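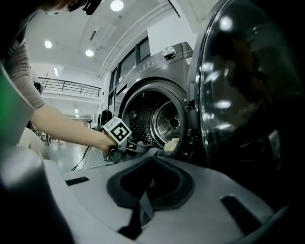
Fig. 1. Front-loading washer with the door open.

Week 4: Looking After Cloth at Home

Welcome back, everybody, and thank you for the lovely pile of questions you left me last time! I've tried to work most of them in. If yours is missing, catch me at the break or write to Normand Thibodeau at the Ciststead front desk, and he'll pass it along.

We begin with fiber, as we always seem to. Cotton and linen are strong when wet and put up with a good deal of rubbing. Wool is another story. Its fibers have tiny scales, and heat together with movement makes them lock and shrink (my poor green cardigan, which some of you have met, is the sad proof). For machine-washable wool I stay at 30 degrees or below, and for everyday cotton 40 is plenty.
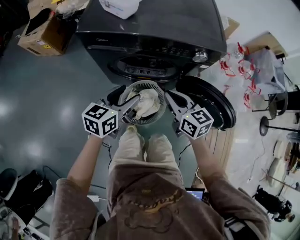

Now, detergent. Most of us pour in far too much, and I was as guilty as anyone until Ignacio Sotomayor gave his talk to our April group. Extra suds cushion the cloth, so it rubs less and rinses badly, and towels end up stiff. Read the dose on the package, then think about your water. Hard water needs more and soft water needs less.

For next time, please read chapter 12 in the Powell reader and bring one garment with its care label still attached. Copy out the symbols before you come, and leave a blank beside any you don't know. We'll fill those in together over coffee.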